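Pressemitteilung

Clernivville, Samstag, 29. November 2025

Wir kaufen Roboter, und zwar in kleinen Schritten: Delell legt den Investitionsplan für die Kleinteilmontage vor

Ich schreibe unsere Pressemitteilungen ja normalerweise in der dritten Person, aber bei diesem Thema stecke ich so tief drin (ich habe die Tabelle gebaut, ich habe mit allen Anbietern telefoniert), dass ich lieber gleich als ich schreibe. Also: Mein Name ist Thérèse Boychuk, ich leite bei Delell den Einkauf, und wir haben endlich ein Budget für die Automatisierung!

Der Beirat hat 58.000 Euro für die erste Stufe freigegeben. Davon beschaffen wir einen Arbeitsplatz mit Roboterarm, Greifer und Handgelenkkamera, dazu zwei Sätze Wechselfinger und die Schulung für das Team. Geliefert wird von Triken, die Halterungen und Aufnahmen baut uns Šindelář, mit denen wir ohnehin seit Jahren arbeiten. Angefragt hatten wir im Oktober bei sechs Firmen, und ich sage es ganz offen: Die Angebote waren kaum vergleichbar. Mal war die Inbetriebnahme drin, mal nicht, und bei einem stand die Software als Jahresmiete in einer Fußnote auf der vorletzten Seite.

Deshalb haben wir umgestellt und rechnen jetzt über 13 Quartale, mit allem, was dranhängt: Ersatzfinger, Wartung, Stillstand, Strom, die Stunden unserer eigenen Leute. Peter Štěpánek aus der Fertigungsplanung hat darauf bestanden, auch die Umrüstzeiten hineinzunehmen, und die haben die Reihenfolge der Anbieter noch einmal ordentlich durcheinandergewirbelt. Der billigste Greifer landete am Ende im unteren Mittelfeld.

Warum gerade Kleinteile? Kisten stapeln hätten wir leichter automatisieren können, das stimmt. Aber bei uns wartet die Arbeit an den kleinen Gehäusen, mit Federn, Spulen, Schraublöchern und dünnen Drähten, und genau dort fehlen uns die Hände. Gemma Staniforth, die den Bereich führt, formuliert es so: »Eine Palette kann ich verschieben. Einen Liefertermin für eine Baugruppe nicht.«

Entschieden wird über die zweite Stufe erst nach sechs Monaten Betrieb. Bis dahin schreiben wir mit, wie oft jemand eingreifen muss und wie lange die Finger halten, und wenn die Zahlen nicht passen, bleibt es eben bei einem Arbeitsplatz. Stellen werden dafür keine gestrichen, das steht so im Beschluss. Saranya Kandasamy und Svetozár Zelenák übernehmen die Betreuung der Anlage und gehen vorher beide in die Schulung, worauf sich zumindest Svetozár schon lautstark freut.

Ach ja, und wer selbst gerade plant: Lassen Sie sich die Lieferzeiten für Verschleißteile schriftlich geben! Bei uns war das der Punkt, an dem zwei Angebote rausgeflogen sind. Unsere Kostenvorlage (eine schlichte Tabelle, keine Zauberei) verschicke ich gern an andere Betriebe in der Region.

Arbeit im Kleinen: grüne Greiferfinger dicht an den Metallwindungen in einem schwarzen Kunststoffteil.

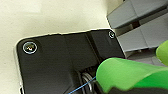
Pressekontakt

Thérèse Boychuk, Einkauf, Delell, Clernivville
Fragen zur Technik beantwortet Peter Štěpánek, Fertigungsplanung. Abdruck frei, über ein Belegexemplar freue ich mich.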